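4.2 Where people put their shopping lists

I'll come clean at the start of this section and say I've kept a shopping list on the back of an envelope for most of my adult life, so I didn't walk into the Teltmont material as a neutral party. I'd expected the envelope people to be the older people and the phone people to be the younger ones, and I'd more or less written the paragraph in my head before we had a single diary back. Most of that paragraph has gone in the bin.

The diaries asked each household to write down, in their own words, where the list lived during the week, who added to it and what happened to it at the shop. We had 1,907 usable entries by the end of August (a few more turned up in the post later on and aren't counted here). I read all of them, some more than once, usually with a cup of tea going cold. The coding scheme is in section 3, so I won't go through it again, but it helps to remember that we coded a list as "shared" if at least two people had added something to it in the same week, and "solo" if only one had.

The first thing I noticed was how much the location mattered to people. They'd spend one line on what they bought and then half a page on where the list was kept! Fridge door, inside of the pantry door, under the fruit bowl, the windowsill over the sink, the dashboard of the car. One household in the Larel part of town kept theirs pegged to the curtain. Another had what they called the long list and the short list, with the short one copied out fresh before each trip, and I still can't work out from the diary which of the two went to the shop.

Of the entries that named a spot, 587 named the kitchen table or bench. I'd coded these together at first and later wished I hadn't. The bench lists were mostly written standing up, in bursts, while somebody was cooking and found the cumin had run out. The table lists were written sitting down, often in one go, often with the catalogue open beside them. They read differently too. Bench lists are full of single words and brand names and things underlined twice ("MILK"). Table lists come in groups, with the veg together and the cleaning stuff down the bottom, and a surprising number of them follow the order of the aisles at whichever supermarket the writer favours. In Teltmont that's nearly always Güler's, the big family-run one near the station, and a couple of people complained quite bitterly in their diaries that Güler's had moved the flour.

I've called this the sitting effect in my notes, which is a grander name than it deserves. The table gives you room to spread out, and it's flat, and you can leave the thing there and come back to it after dinner. Older work on household paperwork tends to treat the table as a sort of office that gets folded away at mealtimes, and our diaries fit with that pretty well. Lists got shifted for meals and put back afterwards. They picked up rings from mugs. They were lost under the mail and found again, and there was a whole minor category of entries (I coded it "resurfaced") where an old list came back into use a week or more after it had been written, sometimes with the same items still needed. 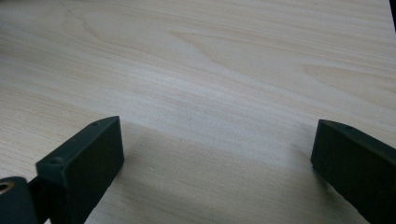 Figure 2. Light timber-look tabletop.

Nesrin Dönmez read a draft of this section and wrote back that I was giving the furniture far too much credit. In her view the sitting-down lists are longer and tidier for the plain reason that the people who sit down to write them are the ones doing the big weekly shop, and those same people would write a long tidy list on a tree stump if they had to. She also thought I was too quick to lump together the households with one adult and the households with four, and that "came back to it after dinner" means something quite different in each.

I think she's mostly right about the first bit. When I went back and split the entries by the size of the shop, a good part of the difference between bench and table went away. Not all of it, though. Among the households who did only small top-up shops, the table lists were still more likely to be grouped, and they were still more likely to have a second handwriting on them. That last point is the one I'd hang on to. If a list is left lying flat where everybody eats, other people write on it. It's a modest finding and I don't want to puff it up, but it held in both the Larel and the Sidik neighbourhoods, which don't have a lot else in common.

On her second point I've got less to offer. We asked how many people lived in the home, but we didn't ask who ate together or when, and I'd ask it if I were doing this again. Some of the diaries let you guess. There's a lovely run of entries from a Sidik household where the teenagers add things in tiny writing at the edge of the page, presumably hoping they'll get through unread, and the parent who shops crosses half of them out and buys the other half. You can tell from the comments that they're all at the table at different times of night. But that's one household and one very good diarist, and I can't do much with it beyond enjoying it.

Phones need a paragraph of their own. I've mentioned that I thought they'd split by age, and they didn't, or only weakly. What split them was whether the shopper went to the shop from home or from work. People who went from work kept the list on the phone, for the obvious reason that the envelope was at home. People who went from home used paper, including plenty in their twenties. And a fair few did both: they kept a paper list all week and took a photo of it on the way out the door. I coded these as paper, on the grounds that the writing happened on paper, and I know at least one colleague who'd code them the other way. The results in Table 3 are given with them in and with them out so readers can suit themselves.

The shared lists on phones were a bit of a letdown. I'd gone in thinking that an app two people can both open would be used by two people, and in our sample it was mostly used by one. The second person had it installed and didn't look at it. Several diarists described setting one up with good intentions, using it properly for a fortnight or so, and then drifting back to texting each other from the dairy section. One wrote that her husband would happily add to a list he could see and would never in his life open one he couldn't, and I've thought about that sentence a lot since.

There was also the question of what gets written down at all. Roughly 70 of the households told us, in one form or another, that the things they buy every single week never go on the list, and so the list is really a list of exceptions. Bread isn't on it. Birthday candles are. That makes it risky to read a list as a record of what a household eats, which is how some of the diet studies have used them, and I'd want to see a lot more caution there. A list with no bread on it may well come from a house that gets through a loaf a day. We compared lists with receipts for the households who kept both, and the overlap was poor enough that I've moved the whole comparison to section 5, where it can have some space.

Last, the throwing out. I hadn't planned to code this, but so many people mentioned it that I went back and did. Paper lists mostly ended up in the bin at home, or in a coat pocket, or in the bottom of the reusable bags, where they built up over months. A smaller group left them in the trolley. Two diarists said they collect the ones other people leave behind, and one of them very kindly posted us a bundle, which we couldn't use under the terms of our ethics approval and which is sitting in my desk drawer. Phone lists were hardly ever deleted. People just unticked everything and started again, so the old items hang about at the bottom, greyed out, including in one case a set of tent pegs from a camping trip the family never took.

Section 4.3 looks at handwriting and abbreviations, where the table and bench split comes up again.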